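Subject: Re: [growers] Milk check deductions at Groserby

> Has anyone else looked hard at their September statement from the Groserby plant? Our hauling charge went up again and there was no letter with it. We ship every other day and I'm starting to wonder if it would pay to put in a bigger tank and go to every third.

Hello all,

Yes, we saw it too, and I had to read the statement twice over coffee before I believed it! We milk 30 cows here outside Farkcombe, so we're small potatoes to the hauler, and the stop charge hits us the same as it hits the big barns down the road.

On the tank, I'd go slow. We priced a used 675 gallon one last spring (a nice one, clean, with a good compressor) and by the time we had added the wiring and a wider door on the milk house, my enthusiasm had cooled a good deal. Ask the plant first whether they'll even take milk that old. Ours wouldn't give a straight answer over the phone.

What did help was sharing a stop. Four of us on the Nekance road now get picked up on the same run, and the hauler took 10 percent off for it. You do have to ask, and then ask again.

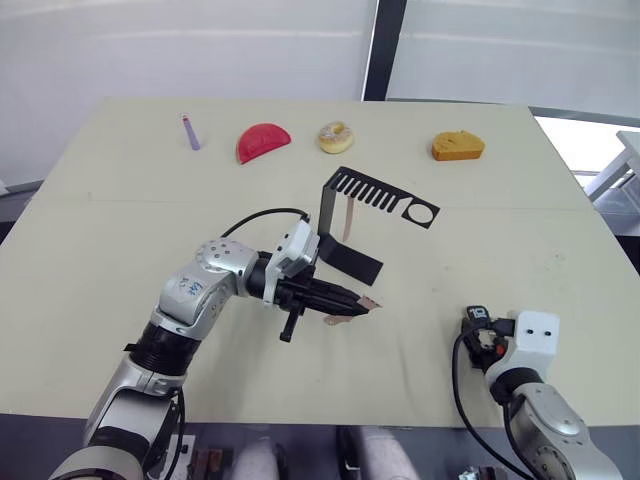

*Two robot arms at a pale table.*

If enough of you want to go in together on a letter to the plant, I'll gladly type it up. Send me your stop charge and how often you ship, and please leave off your account number.

Warm wishes from a muddy lane,
Min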